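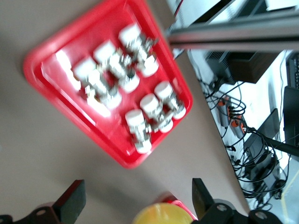

Fittings in the red tray, caps still on.

Skandier Parts Tray, red — five stars from me

I bought this tray to stop losing plumbing fittings, and I'm now on my second one because the first got claimed for the sewing table. I love this thing! It's a plain plastic tray with rounded corners and a raised rim, and I didn't expect to have many opinions about it, but I do.

My old system was a jam jar lid. Anything with a round body would roll right off it, across the bench and under the radiator, and I'd be on my knees with a flashlight. The rim on the Skandier is tall enough that a fitting rolls up to it and stops. I can knock the bench with my hip (I do, constantly) and everything stays in.

The color is the other big win. My bench top is pale beige and I work under one lamp, so small silvery parts used to disappear on me. On bright red they jump out, and the white end caps even more so. The plastic is shiny and does throw a bit of glare under a strong light. I turned the lamp a little and stopped noticing.

I've had mine since April and used it for a bathroom job, a leaky outdoor faucet and a very long evening taking apart a Wirkik coffee grinder. It's been rinsed in the sink more times than I can remember. One corner has a scuff from a wrench. Grease wipes off with dish soap, but thread sealant leaves a faint mark if you let it dry, so get to it early.

The rounded corners turned into my favorite part. You can sweep a finger along the inside and scoop up the last tiny washer — no digging with a fingernail. My Bautista tray has square corners and there's still grit in them from last year.

A few gripes. There are no dividers, so if you want your sizes kept apart you'll be lining them up in rows yourself. It's light, too, and slides on a smooth table. I stuck a bit of shelf liner underneath. And the paper label on the bottom took me 20 minutes to get off, which is silly on a tray.

I paid $14 at Foslow and would pay it again. If you do small repairs at a kitchen table or a crowded bench, get one. Get the red.

Ebere Dauda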